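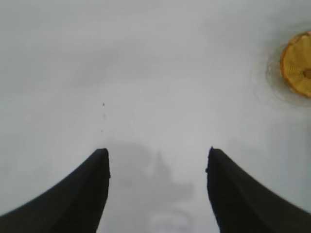 Setting up a small arm for pick and place
Workshop notes, Cosum shared bench, 13 Dec 2022

Start with a plain table against a plain wall. Ours is white and the wall is light gray, and the light is soft, with no lamp aimed at the work. Wipe the table before you set the wrist camera. Small specks show up a lot bigger from there than they do from the side.

Write down the height of the table from the arm base. Ours is 54 mm lower, and we typed it in wrong twice. Run the fingers down slowly the first time, with a hand on the stop button.

Pick a target with a wide mouth. A shallow oval basket gives more room side to side than front to back, so turn the long side across the table.
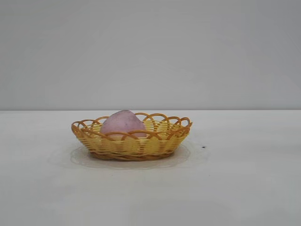 A soft lump is easier to start with than anything hard. Put it near one end of the basket and leave the other end free for the fingers. Keep the first lifts low and clear the rim by at least 3 cm. The loops on a fancy rim can catch a fingertip, so come in from straight above and go out the same way.

Leave slack in the wrist cable. Turn the wrist through its full range by hand, power off, before you tie anything down. The Berkon clips held better for us than the Carau ones.
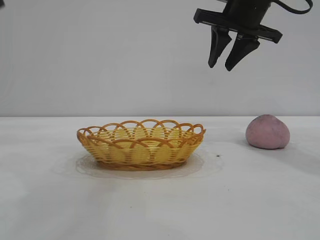
Gripper open, high over the table, with the basket and the pink lump set apart.

Save the start position once it works. Check the finger screws after every long run. Ours had done almost 1,042 cycles when 2 of them needed tightening.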